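4.2 Do soft toys really need their own bin?

Most home-tidying guides tell families to sort soft toys by kind: bears with bears, sea animals with sea animals, and so on. The claim is that children put things back faster when each bin has a clear theme. We doubted this from the start, and the household logs did little to change our minds. Of the 968 put-away events in the April logs, 167 involved a soft toy that the adults in the home could not agree how to name. A toy with no agreed name has no obvious bin.

Plush makers are partly to blame. A rounded body with stubby parts sticking out can pass for a good many animals, and the printed or sewn face often settles nothing. Figure 3 shows a toy of this sort.

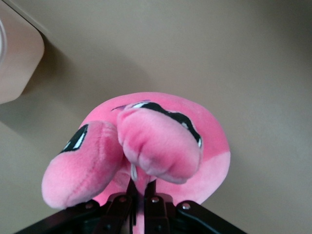

Shiuli Marikar and Rizwan Herath
Skundow Home Studies Group
Posted Jun 24, 2025

Figure 3. Soft toy in two tones of pink, with black eye markings and white highlights. The two thick, rounded parts at the front could be read as legs or as tentacles.

Parents who were asked to sort toys like the one in Figure 3 gave answers that sounded sure and did not match. Parveen Sheikh, who coded the replies, found that the same parent would sometimes give a different answer a week later. A theme system that depends on the sorter's mood is hard to take seriously, whatever the guides say about it.

Color did somewhat better, but we would not lean on it. A toy in two shades of one color is easy to place. A striped one is not, and families with a lot of pink toys ended up with one very full bin and several that were close to empty. Mahfuz Bepari has argued that size is the only rule worth testing further. That may be so, although the size rule was tried in just a few homes and the children in them were older.

We also question the time savings reported in the earlier Musa survey. Its 800 replies came from adults who had already bought labeled bins, and people who have paid for a system tend to speak well of it. No one was timed. Our own logs were filled in by hand, often at the end of a long day, and we would treat any difference under a minute as noise.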